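Search products, rooms, help
Home textiles > Sheets > Fitted

The Stondo Fitted Sheet

By the Gekix shop desk
Updated in August
14 comments | 61 shares

A fitted sheet has one job, and most of them quit by morning. You go to bed on a smooth surface and wake up on a bare mattress corner with a length of elastic around your ankle. The Stondo was made for people who have had enough of this and would like the sheet to stay where it was put.

It's a plain cotton sheet with elastic running all the way around the hem, head to foot, and not just a token stretch at each corner. The pockets are deep enough for a mattress plus one of those foam toppers everybody bought and few people admit to. There is a small sewn tag at the foot end. It tells you which end is the foot end. We were asked for this feature more than any other, and it cost us next to nothing, so you may wonder what took us so long. So do we.

The fabric comes from the Uysal mill, and it's a midweight cotton – crisp for the first few nights, softer after the sixth wash, and then it stays about as soft as it's going to get. It will wrinkle in the dryer if you leave it there until the next day. We have left it there until the next day.

We sell a lot of these to people who use the bed as a laundry table, a group that includes most of our customers and all of our staff. A flat, snug sheet is a decent place to sort and fold clothes, with more room than the top of the dryer and nothing sticky on it, in theory. Solid colors help too. Dark socks have a way of vanishing on a busy print, and you find them at eleven at night with your foot. 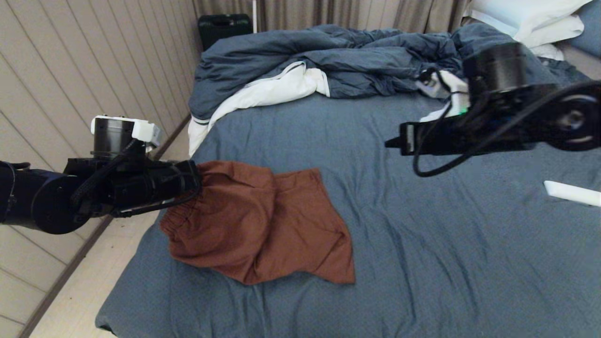 Stondo fitted sheet in blue-gray, with rust-brown shorts. Shorts not included.

Blue-gray is the color we sell most of, followed by Iker, which is our name for an off-white that three people in the office insisted was not off-white. Both hide lint fairly well. Neither hides coffee.

Details

Fabric: 100% cotton, woven at Uysal
Sizes: twin, full, queen, king
Colors: blue-gray, Iker
Hem: elastic on all four sides
Foot tag: yes, finally
Sold singly. Pillowcases and flat sheet sold separately, for those who still believe in the flat sheet.

Care

Machine wash warm with like colors. Tumble dry low, and take it out halfway through to untangle whatever has crawled into the corner pockets. There will be a sock. Iron if you must. We have never been able to fold one neatly and will not be posting instructions – roll it into a ball and close the closet door.

Returns

You have 60 days to change your mind, washed or unwashed. If the elastic gives out during the first year, send us a picture of the damage and we'll mail you a new sheet. Orders over $70 ship free. Smaller orders ship for $6, and they come in the same box.

Search products, rooms, help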